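Towels are still the benchmark

Every few months a relative sends me a clip of a robot putting away laundry and asks when they can buy one. My answer has been stable since December: it depends on what you mean by laundry, and on how long you are willing to wait for a towel.

Rigid objects are in decent shape. A mug has a fixed geometry. If the pose estimate is good to a few millimeters and the grasp closes, the rest is path planning, and path planning has been boring for years. Cloth has no pose in that sense. A towel dropped on a table has a configuration, and two drops in a row will not give you the same one. Corners end up underneath. A hem and a fold produce nearly the same edge in a depth image, and a gripper that pulls on a fold gets a different bundle instead of a flatter towel.

I kept a log for Husell, the folding policy Shahla Bakhtiari has been training. Task definition: one microfiber towel, arbitrary start, finish as a quarter fold with edges aligned to within 14 mm. We ran 106 trials on the last checkpoint. The median successful fold took just over two minutes. I can do it in six seconds while talking. 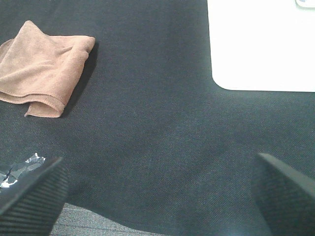
The failures cluster in the first step. Once two adjacent corners are held, the policy finishes most of the time. Before that it does what I would call browsing: pinch, lift, look, release, pinch again a few centimeters over. Some of this is perception. Some of it is contact. A parallel gripper coming down on thin cloth has to press hard enough to gather material and lightly enough not to drag the table covering along with it, and the usable band between those is narrow. Finger texture helps with the first and hurts with the second.

Sipho Ngcobo's position is that this is a data problem and that 700 more demonstrations would fix it. He may be right for this towel. I am less sure about a fitted sheet, or the same towel damp. The Steter runs last spring looked solved too, until we changed fabrics and lost half the success rate.

On the shop floor the picture is better, mostly because someone is paid to remove the variation. Foddale uses a cell that stacks shop rags after they have been flattened by a roller. It works all shift. The roller does the hard part and the arm does pick and place, so I would file it under fixtures. A house has no roller – and you would not want to feed one.

So, chores by current status, as I see it. Vacuuming: done, with the usual cable problem. Unloading a known dishwasher with known dishes: close, slow. Wiping a flat surface: fine until there are things on it. Folding: works in a demo, not at a pace anyone would pay for.

Next up is Awad, which swaps the pinch for a sliding grasp along the hem. Same towels, same tolerance. I will post the numbers when there are enough of them to plot.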